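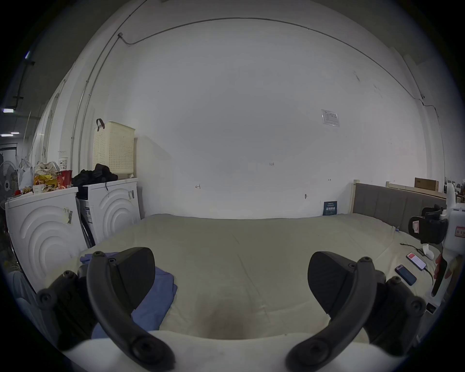

반려견용 정형외과 매트리스 「Heten」 사용 평가

평가 대상: Fendumard 사 Heten 대형
비교 대상: Trondutard 사 보급형 방석, 기존 사용 담요
작성일: 2018-05-12

1. 평가의 배경

본 센터는 은퇴견과 수술 후 회복기에 있는 개를 단기 위탁 보호하는 시설로, 침구는 사료 다음으로 지출이 큰 품목이다. 종래에는 기증받은 담요를 여러 겹 접어 바닥에 까는 방식을 주로 사용하였으나, 노령견의 팔꿈치에 굳은살과 욕창 초기 증상이 거듭 관찰됨에 따라 체압 분산형 매트리스의 도입을 검토하게 되었다. 검토 대상으로는 국내에서 구입이 가능하고 커버를 분리하여 세탁할 수 있는 제품을 우선하였다.

Heten은 Fendumard 사가 중대형견용으로 내놓은 제품으로, 소형, 중형, 대형의 세 가지 규격이 있다. 이번 평가에는 대형만을 사용하였다. 제품은 센터 예산으로 일반 판매처에서 구입하였으며, 제조사나 수입사로부터 제공받은 물품 또는 금전은 없다.

2. 구성 및 외관

포장 상자에는 압축된 폼 본체, 방수 속커버, 겉커버, 설명서가 들어 있다. 개봉 후 폼이 제 두께로 돌아오기까지 하룻밤이 걸렸고, 모서리 한 곳은 이튿날 오후에야 완전히 펴졌다. 설명서에는 충분히 팽창한 뒤 사용하라고만 적혀 있을 뿐 구체적인 시간은 안내되어 있지 않다. 급히 잠자리를 마련해야 하는 시설이라면 도착 당일 사용은 어렵다고 보아야 한다.

초기 냄새는 있는 편이다. 환기가 되는 방에 사흘을 두자 사람이 느끼기에는 거의 사라졌으나, 후각이 예민한 한 마리는 첫 주 내내 매트리스 옆 맨바닥을 택하였다. 이 개에게는 원래 쓰던 담요를 위에 덮어 주었고, 이후 스스로 올라가기 시작하였다.

폼은 두 층으로 되어 있다. 아래층은 단단하고 위층은 손바닥으로 눌렀을 때 천천히 복원되는 재질이다. 두 층은 접착되어 있으며 평가 기간 중 들뜸은 발견되지 않았다. 바닥면에는 미끄럼 방지 처리가 되어 있는데, 장판 위에서는 양호하였으나 타일 바닥에서는 큰 개가 뛰어오를 때 조금씩 밀렸다.

3. 평가 방법

평가에는 체중과 건강 상태가 서로 다른 네 마리가 참여하였다. 고관절 이형성증이 있는 열두 살 리트리버 「보리」, 앞다리 골절 수술 후 회복 중인 진돗개 혼종 「마루」, 건강한 다섯 살 그레이하운드 「설기」, 그리고 요실금이 있는 노령 코커스패니얼 「단추」이다. 각 개체에게 Heten과 Trondutard 방석을 나란히 제공하고 야간에 어느 쪽을 택하는지 담당자가 기록하였다. 두 침구의 위치는 매주 맞바꾸었다.

아울러 기상 시 자세, 일어서는 데 어려움이 있는지 여부, 팔꿈치와 둔부의 피부 상태를 아침마다 확인하였다. 이 기록은 담당자의 관찰에 근거한 것으로 수의학적 시험에 해당하지 않으며, 다른 시설에서 같은 결과가 나온다고 보증할 수 없다.

4. 사용 결과

가. 체압 분산

보리의 경우 변화가 가장 뚜렷하였다. 담요를 사용하던 시기에는 밤사이 여러 차례 자세를 바꾸며 자리를 맴돌았으나, Heten으로 옮긴 뒤에는 한쪽으로 누워 길게 자는 날이 늘었다. 팔꿈치의 굳은살은 그대로 남아 있으나 붉은 기는 가라앉았다. 같은 시기에 진통제 용량이 조정된 점을 고려하면 이를 전적으로 매트리스의 효과로 돌리기는 어렵다.

마루는 수술 부위 때문에 높은 곳에 오르지 못하도록 하였는데, 매트리스 높이가 문제가 되었다. 가장자리가 수직으로 떨어지는 형태여서 앞다리를 쓰지 못하는 개는 발을 걸치기가 쉽지 않다. 담당자는 접은 수건을 앞쪽에 괴어 완만한 턱을 만들어 주었다. 동일 제조사에서 경사형 보조 쿠션을 따로 판매하고 있으나 이번 평가에는 포함하지 않았다.

설기는 두 제품을 가리지 않았다. 다만 체지방이 적고 뼈가 도드라진 견종의 특성상 얇은 방석에서는 복부를 말고 자는 모습이 많았고, Heten에서는 다리를 펴고 자는 모습이 많았다.

나. 방수 및 세탁

단추는 평가 기간 동안 거의 매일 밤 침구를 적셨다. 방수 속커버는 폼을 잘 보호하였고 본체에 얼룩이 생긴 일은 없었다. 그러나 속커버의 지퍼가 측면에 있어, 개가 가장자리에 누운 날에는 지퍼를 따라 소변이 스며들 우려가 있다. 본 센터에서는 지퍼 쪽이 벽을 향하도록 놓는 방법으로 대처하였다.

겉커버는 가정용 세탁기로 세탁할 수 있다. 미지근한 물과 중성세제를 사용하였고 섬유유연제는 쓰지 않았다. 세탁 후 약간의 수축이 있어 폼에 다시 씌우는 작업이 번거로워졌다. 혼자 씌우려면 폼을 반으로 접어야 하는데, 대형 규격에서는 힘이 상당히 든다. 두 사람이 작업할 것을 권한다. 건조기는 설명서에서 금하고 있으며, 장마철에는 자연 건조에 이틀이 걸린다는 점을 감안하여 여분 커버를 반드시 함께 구입하는 것이 좋다.

털은 겉커버의 짧은 기모에 잘 박힌다. 고무 솔로 문지르면 대부분 떨어지나 보리의 속털은 세탁 후에도 남았다. 색상이 한 가지뿐이어서 털색에 맞추어 고를 수 없는 점도 아쉽다.

다. 내구성

평가 기간 중 파손은 커버 한 장에서 발생하였다. 마루가 자리를 고르며 바닥을 긁는 습관이 있어 중앙부의 올이 풀렸고, 이후 그 부분이 점차 넓어졌다. 긁는 습관이 있는 개에게는 위에 낡은 담요를 한 장 덮어 줄 것을 권한다. 폼의 꺼짐은 육안으로 확인되지 않았으나, 보리가 늘 눕는 자리는 손으로 눌렀을 때 다른 부분보다 무르게 느껴졌다. 이 부분은 9월에 다시 점검할 예정이다.

5. 비교 제품에 관하여

Trondutard 방석은 솜을 채운 일반적인 형태로, 가볍고 통째로 세탁기에 들어가며 처음부터 냄새가 없다. 젊고 건강한 개의 낮잠 자리나 이동용으로는 이쪽이 오히려 편리하다. 그러나 솜이 한쪽으로 몰리는 현상이 세 번째 세탁부터 나타났고, 체중이 나가는 개가 누우면 바닥이 그대로 느껴진다. 노령견의 야간 침구로는 적합하지 않다고 판단하였다.

담요를 겹쳐 까는 종래의 방식도 버릴 것은 아니다. 비용이 들지 않고, 오염된 층만 걷어 내면 되며, 낯선 환경에 들어온 개에게는 익숙한 냄새가 밴 담요 한 장이 새 매트리스보다 나을 때가 있다. 본 센터는 매트리스를 도입한 뒤에도 담요를 계속 병용하고 있다.

6. 고객 지원

수축된 커버와 관련하여 수입 대행사 Macedo에 문의하였다. 담당자 Gonçalo Gouveia 씨로부터 이틀 만에 회신을 받았으며, 세탁 온도를 낮추고 물기가 남아 있을 때 씌워 말리라는 안내가 있었다. 안내대로 하니 씌우는 작업은 수월해졌으나, 속커버까지 눅눅해지는 문제가 있어 본 센터에서는 한 차례만 시행하고 중단하였다. 올이 풀린 커버는 사용자 과실로 분류되어 무상 교환 대상에서 제외되었다. 보증서에 긁힘으로 인한 손상은 제외한다는 문구가 있으므로 이 처리에 이의를 제기하지는 않았다. 다만 해당 문구는 글씨가 작고 한국어 번역본에는 빠져 있어 시정을 요청하였다.

7. 종합 의견

Heten은 관절 질환이 있거나 체중이 나가는 노령견의 야간 침구로 추천할 수 있다. 폼의 지지력과 방수 속커버의 성능은 만족스러웠다. 반면 커버의 수축, 측면 지퍼의 위치, 수직으로 떨어지는 가장자리는 개선이 필요하다. 다리를 쓰기 어려운 개에게는 앞턱을 보완한 뒤 사용하여야 하고, 긁거나 물어뜯는 습관이 있는 어린 개에게는 권하지 않는다.

가격은 담요나 일반 방석에 비하여 높은 편이므로 한 가정에서 여러 마리를 기르는 경우에는 가장 나이 많은 개의 것부터 마련하는 방안을 고려할 만하다. 규격을 고를 때에는 개가 다리를 모두 뻗고 옆으로 누운 길이를 재어야 하며, 웅크린 자세를 기준으로 하면 작은 것을 사게 된다. 본 센터도 처음에는 중형을 주문하였다가 설기의 다리가 밖으로 나올 것으로 보여 대형으로 변경하였다.

항목별 평가는 다음과 같다.

지지력: 우수
방수 성능: 우수
세탁 편의: 보통
커버 내구성: 미흡
초기 냄새: 보통
고객 지원: 보통

본 평가서의 내용은 출처를 밝히는 조건으로 다른 보호 시설에서 자유롭게 인용할 수 있다. 야간 관찰 기록지 양식이 필요한 시설은 센터 사무실로 서면 신청하면 사본을 받을 수 있다.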